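Fundación Vivus
Hilo: restauración de la ribera del Flalisitz

1/ La Fundación Vivus informa de que el plan de restauración de la ribera del río Flalisitz ha entrado en su segunda fase. Los trabajos se concentran en el tramo comprendido entre el puente MacDonald y la laguna de Skelora.

2/ La primera fase permitió retirar las escolleras abandonadas de la margen izquierda y recuperar la conexión del cauce con dos brazos secundarios. El acceso a ambos permanecerá cerrado durante la época de cría.

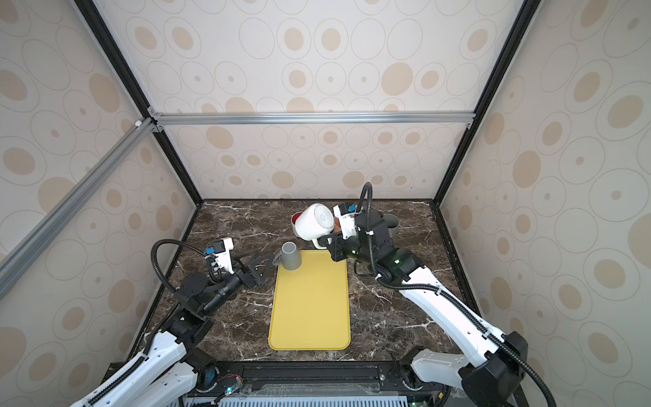 3/ La segunda fase contempla la plantación de 900 ejemplares de sauce, aliso y fresno procedentes de semilla recogida en la propia cuenca. No se emplearán variedades ornamentales ni planta de origen desconocido.

4/ El proyecto afecta a 13 parcelas, tanto públicas como privadas. Los acuerdos de custodia del territorio firmados con los propietarios mantienen los usos agrícolas existentes y fijan una franja sin labrar junto a la orilla, con una anchura de hasta 80 metros en las zonas inundables.
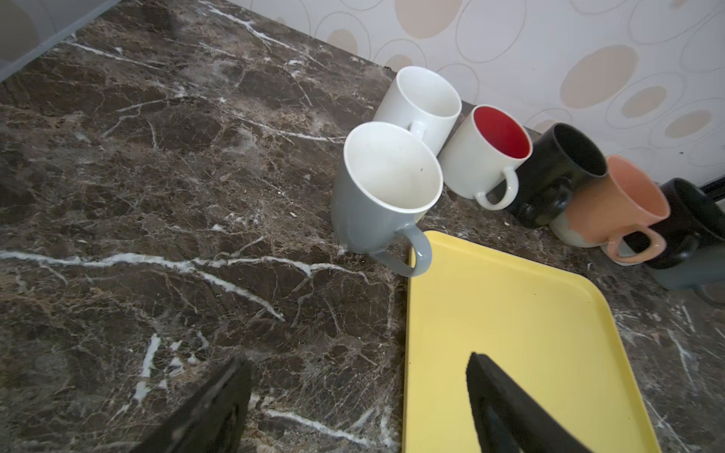 5/ La reunión informativa con los vecinos de la cuenca se celebrará el sábado a las 10:00 en el centro de visitantes de Skelora. Se expondrán los planos del tramo y el calendario de cortes de camino. Habrá café para los asistentes; las tazas, como las que aparecen alineadas junto a la pared, son reutilizables, y se ruega devolverlas al terminar. No se repartirán vasos desechables.

6/ El coordinador técnico del plan, Tanner McIntyre, presentará los datos de seguimiento de la nutria y del martín pescador. Atenderá también las consultas sobre el paso de ganado por el vado viejo, que seguirá autorizado fuera de los periodos de crecida. 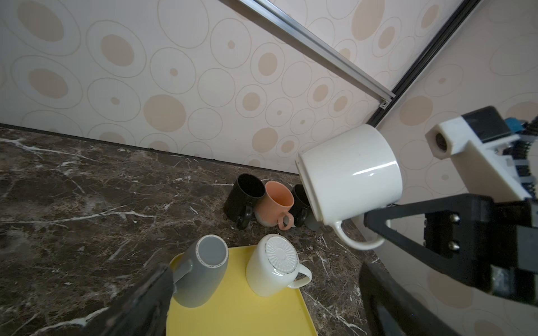 7/ NORMAS DE ACCESO AL TRAMO
— Perros, siempre atados.
— Prohibido el baño en los brazos secundarios.
— Pesca sin muerte, únicamente aguas abajo del puente MacDonald.
— Bicicletas, solo por la pista forestal.

8/ Las alegaciones al trazado del sendero pueden presentarse por escrito en la sede de la Fundación hasta finales de agosto. Deberán indicar la parcela afectada y un medio de contacto. Las recibidas fuera de plazo se archivarán sin respuesta individual.

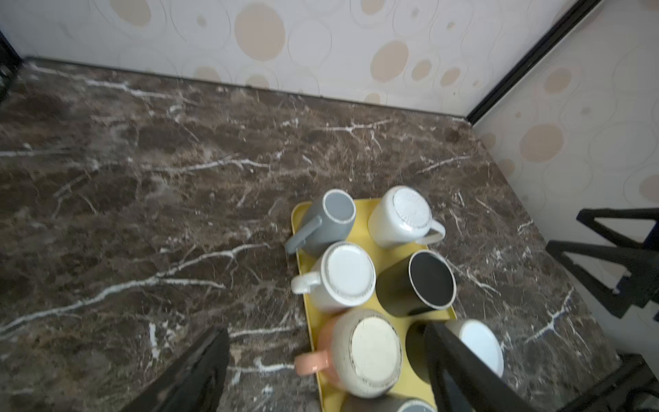 Encimera de mármol marrón oscuro con vetas blancas.

9/ El aparcamiento del centro de visitantes tiene plazas limitadas. Se recomienda compartir vehículo o llegar a pie por la senda de la margen derecha —abierta en todo su recorrido— desde el puente MacDonald.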